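**Ticket 448 – demo cell, Warkcombe open day – left gripper drops out**
Status: open, workaround in place
Logged by: Kálmán Medve

09:10 – Left gripper shows as connected, then gone, then connected. Right one fine all morning. Visitors from Benjelloun due at 11 so keeping this short.

09:25 – Swapped USB ports. No change. Swapped the cable for one off the Dosar bench, same thing. Restarted the recorder twice. Second time it held for 5 minutes, then dropped again as soon as both hands were moving.

09:40 – Log says `pose lost (L)` right before every drop, so maybe not power at all. Tracking? Cleaned the marker cubes with a dry cloth. Better – drops every few minutes now insted of constantly.

09:55 – Dry run of the whiteboard demo, the one where visitors pick a magnet off the board and move it to the other side. Glare on the left half of the board from the ceiling lights. Two drops, both with hands over on that side. 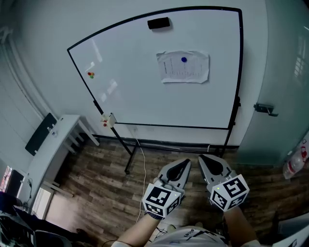 Maxence Tessier: glare was my first thought too but we ran the same demo at Trernell under worse lights and had no drops. Check the exposure setting before you start moving furniture. If it's on auto, fix it. Also which firmware is on the left unit? Right one got updated in July, not sure the left ever did.

10:15 – Exposure was on auto. Fixed it. Ran 2 full passes, one drop. Firmware on left is the old one, right is new. Not going to flash it 45 minutes before a visit.

10:30 – Turned off the row of lights nearest the board. Three passes, no drops. Leaving it like that.

11:50 – Visit done. 59 episodes recorded, mostly visitors having a go. One drop near the end, restarted the recorder while they were asking questions. They wanted to know if the sheet could be taken down and put back up as a task. Said we'd try it.

**To do**
- flash left gripper to match right, then rerun with the lights back on
- save exposure setting in the demo profile so it dosn't go back to auto
- return cable to Dosar bench
- Maxence to send the Trernell config for comparison

Leaving open til the rerun.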